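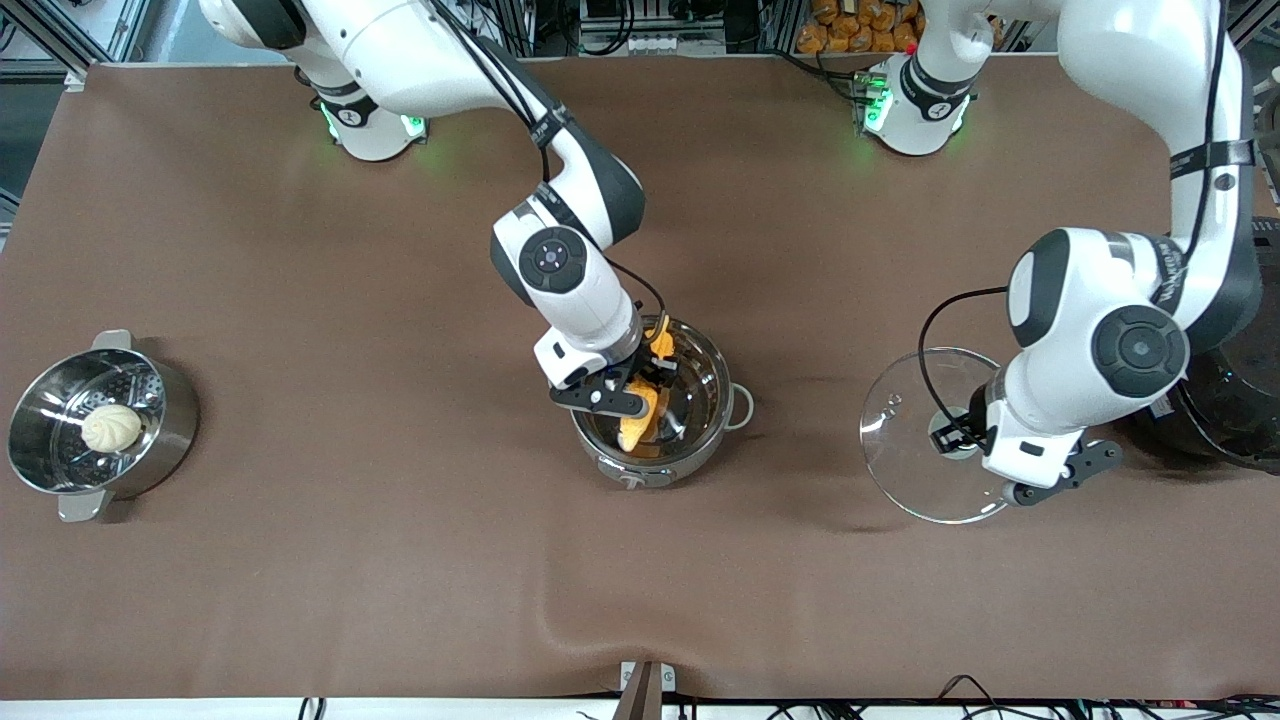 The lid trick

6 min read

The robotics club at Lurnton meets in what used to be a typing room, and on the November afternoon I went, it smelt of toast and floor polish. I had been invited to see its cooking project, which a poster in the corridor called "the kitchen of tomorrow". I have been promised that kitchen since I was a child, so I took a sandwich.

The students call their project Somedow. They wouldn't tell me how the name came about, though they laughed a good deal at the question. It uses two white arms at one table, and the task they have set it sounds like nothing: one arm looks after a lid, the other reaches into a pot with a piece of food. A toddler can do it, as one of the club's own members pointed out before I could.

What took up most of my visit was the glass lid. It has to be held by its knob, and a knob gives two fingers very little to hold. Get the angle slightly wrong and the whole thing swings. Then there is the steel, which the students grumble about more than anything else. A polished pot throws back a picture of whatever is put into it, so the gripper meets its own reflection coming up, and the software has to be taught to ignore it.

By the club's own log they have made 1,596 attempts since the start of the school year. I asked how many had worked and was given a long answer about what "worked" means. Does it count if the food goes in but the lid is put down crooked? Does it count if a person had to straighten the pot first? They had split their last 68 attempts into 14 kinds of result, and only 2 of those kinds were ones I would have called cooking.

I don't hold that against them. The log is the best thing in the room. It is blunt and badly spelt and it admits to everything, and I wish the grown-up companies selling home robots kept one half as good and let me read it.

My quarrel is with the poster. The club is getting ready for the Idero, a regional contest for school and college teams, and the Idero marks "real-world benefit" as well as the engineering. So teenagers who have learnt a great deal about wrists and reflections must also stand beside a pot and claim they will feed the elderly. The Van Dijk fund, which pays for part of the club's kit, asks for a similar paragraph on its form. I read the one they sent in. It mentions loneliness, food waste and the cost of care, and it doesn't mention the lid once.

When I asked the team what they would cook if nobody was marking them, there was a pause, then an argument about steamed buns that was still going when I found my coat.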